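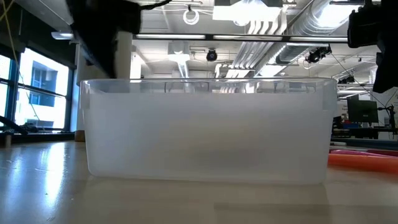
Surface Care and Finishes / Interior Wood / Clear Topcoats

Ovness Clear Table Finish

12 November 2020
By Santoro Product Desk

Ovness is a water-based clear finish for interior wood tabletops, counters, desks and shelves. It is supplied ready to use and goes on with a brush, a foam pad or a short-nap roller. Santoro makes it in two sheens, satin and gloss, at the Clorkport plant. Both sheens use the same resin and can be mixed with each other in any ratio.

The finish forms a film on top of the wood. It is meant for surfaces that are wiped often and have boxes, trays and dishes set down and slid across them. Use it indoors only. Floors, stair treads and exterior furniture need a different product.

Formula change

Cans filled from June onward contain the revised formula. The revised finish levels more slowly than the old one and stays workable longer at the edges. Color, sheen and recoat time are the same. The two versions can be used on the same table, one over the other, but should not be mixed in one container. Revised cans have a 2 printed after the product name on the lid.

Suitable surfaces

Bare hardwood and softwood, including glued-up strip tops, edge-glued panels and veneered board. Wood colored with a water-based stain can be coated once the stain is dry to the touch and leaves no color on a white cloth. Oil-based stains need longer, and the maker of the stain should be asked for a drying time under a water-based topcoat.

Old film finishes in sound condition can be coated after sanding. Wax must be removed completely. A table that has been polished with a silicone spray is a poor candidate for recoating – the silicone gets into open grain and causes small round craters in the new film, and sanding tends to spread it. Strip such a top and coat a test patch with Miva barrier sealer before going further.

Oily tropical woods vary from board to board. Test on the underside. If the test patch can be lifted with tape after a full cure, use the sealer first.

Preparation

Fill holes and open joints with a filler that accepts a water-based coating. Let it dry and sand it flush. Glue squeeze-out has to be cut back to clean wood, since dried glue will show as a pale patch under the finish. Look for it along the joints of strip tops in particular. A damp cloth wiped across the surface will make most of it visible.

Sand with the grain. Do not stop at a coarse paper on the ends of the boards. End grain takes in more finish than face grain and will dry dull if it is left rough; sand it one grade finer than the top.

Remove dust with a vacuum and a brush attachment, then with a cloth dampened with clean water. Tack cloths made with wax or resin leave a residue and should be kept away from this product. Water raises the grain slightly. Let the surface dry, knock down the raised fibers with a light pass of used paper, and vacuum again.

Move stored items off the table and out of the area before sanding. Dust settles in open containers and comes back out over the fresh coat when they are moved. Doors and windows can be open during sanding. Close them during application if there is a draft or if the sun falls directly on the top.

Application

Stir the can slowly from the bottom. Do not shake it. The satin sheen contains a flatting agent that settles in storage, and an unstirred can gives a glossy first table and a cloudy last one. Stir again each time the can is opened, and once more partway through any large job.

Strain the finish into a clean plastic or glass container. Bare steel will rust in contact with it and discolor the contents. Do not return leftover finish to the can.

Lay the finish along the grain in a wet strip from one end of the top to the other. Start the next strip so that it overlaps the first while both are wet. Brush lightly across the overlap and then leave it alone. Going back over finish that has started to set pulls the film and leaves ridges which do not level out.

On large tops a pad is easier to control than a brush. Load the pad fully before the first strip and keep it loaded. A dry pad leaves narrow lines that can be seen from a low angle against the light. For a top longer than an arm's reach from either side, two people working from opposite sides will keep a wet edge better than one person walking around the table.

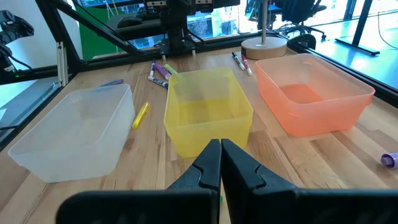

Coat the edges before the face. Runs on the edge can then be picked up with the brush, and any finish that creeps onto the face is covered by the coat that follows. Check the lower arris a few minutes after coating, where drops tend to gather – they are easily removed at that stage and have to be sanded off later.

Apply 3 coats to a working surface. Two are enough for a shelf or a display surface that is seldom wiped. A fourth coat adds little wear resistance and makes the film look thick on open-grained wood.

Allow each coat to dry until light sanding produces a fine white powder. If the paper clogs or the film rolls up under it, the coat is too fresh. Cool or damp rooms extend drying time considerably. A fan aimed at the ceiling is acceptable; a fan aimed at the table is not.

Sand between coats with fine paper and light hand pressure. Take care at the corners, where it is easy to go through to the wood. A sand-through on stained wood has to be recolored before the next coat.

Final rubbing

The last coat can be left as it dries. For a smoother feel, wait until the film has cured and rub it with 800 paper on a soft block, using plain water as the lubricant. Wipe off the slurry before it dries. Rubbing brings the gloss sheen down and brings the satin sheen up a little, and the two will end up looking closer to each other than they did from the can.

To restore a full gloss after rubbing, use a fine polishing compound free of wax and silicone. Work in small areas and keep the pad moving.

Drying and cure

The surface can be touched before it can be used. Full cure takes 9 days in a dry, heated room. During that time the table may be used lightly, but nothing should be left standing on it overnight. Rubber feet, vinyl mats and soft plastic can mark a film that is still curing. Hard plastic containers cause less trouble, though a heavy one left in place may print its base outline into the finish. The outline often fades as curing continues. If it does not, a light rub and one more coat will remove it.

Do not cover the table with a sheet or plastic film while it cures.

Resistance

The cured film resists water, tea, coffee, cooking oil, dish soap and general household cleaners. Wipe up alcohol, nail polish remover and hair dye promptly. Strong ammonia cleaners will haze the gloss sheen. Hot pans must be set on a trivet.

The film is harder than oil or wax and scratches less under sliding loads. Grit under a box or crate will scratch any clear finish, however. Scratches show more on gloss than on satin, and more on dark wood than on light. For a packing or sorting table, satin is the usual choice. Gloss is better suited to tables where reflection is wanted and where wear is light.

Care

Dust with a dry cloth. Wash with a damp cloth and a little dish soap, then dry. Abrasive powder and melamine sponges alter the sheen and should be avoided. Furniture polish is unnecessary and makes later recoating harder.

Repair

Small scratches in the top coat can be rubbed out. Deeper damage is best dealt with by sanding and recoating one full board or strip, stopping at a joint on each side, as a patch ended in the middle of a board will usually show. Where the damage goes through to bare wood, build the spot up with a small brush before coating the full strip.

White rings are uncommon once the film has cured. When one appears on a newer coat, leave it uncovered in a warm room for several days before attempting any repair.

Storage and cleanup

Keep the can tightly closed and above freezing. Finish that has frozen turns stringy and cannot be recovered by stirring. Wash brushes and pads in lukewarm water and soap directly after use. Dried finish on tools can be softened with a water-based brush cleaner, but a pad that has hardened through should be discarded.

Let unused finish dry out completely before disposing of the can, or follow local rules for liquid paint. Work with good general ventilation and wear a dust mask when sanding between coats.

Related products

Miva barrier sealer – for oily woods and for tops with a history of silicone polish. Dries clear. Must be coated.

Ovness edge brush – narrow synthetic bristle, for edges and profiles. Not recommended for the face of large tops.

Ovness foam pads – sold with or without the handle. The handle fits pads from both the current and the previous series.

Ordering

Satin and gloss are stocked at the Clorkport counter and shipped from there. Shipments are held during freezing weather unless a heated carrier is requested with the order. State the sheen on the order form; orders without a sheen are filled as satin. Opened cans cannot be returned.

Contact Santoro Clorkport | © 2020 Santoro. All rights reserved. | Back to top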